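**Gralirska opens its test kitchen to home cooks this March**

I've been wanting to write this one for months! I'm Yi-an Jang, I run the recipe side of Gralirska, and our little cookbook for people with small kitchens is finally going to print.

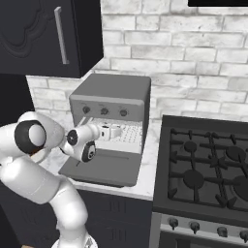
## What's in the book

It's called *Nirkden Suppers*, after the street where I rented my first apartment (no oven, one burner, terrible light). There are 208 pages and 34 dinners, all made on a countertop with whatever you already own. Readers of our newsletter sent in 1445 recipes, and Hsin-yi Lai and I cooked our way through a frankly silly number of them. My favorite is still the sticky eggplant with peanuts. Hsin-yi will tell you it's the sardine toast, and she's wrong.

## Come cook with us

We're holding open evenings at the Zodell building every Friday in March, starting at 6:30 p.m. Bring an apron and something to carry leftovers home in. Seats are free but you do need to sign up, and the first evening is already close to full, so please don't wait.

## Getting a copy

The first printing is 2654 copies. Bookstores can order through Zodell, our distributor, and reviewers can ask me for an advance copy by replying to this release. I answer my own email, usually late at night with a bowl of noodles next to me.

**Press contact:** Yi-an Jang, Gralirska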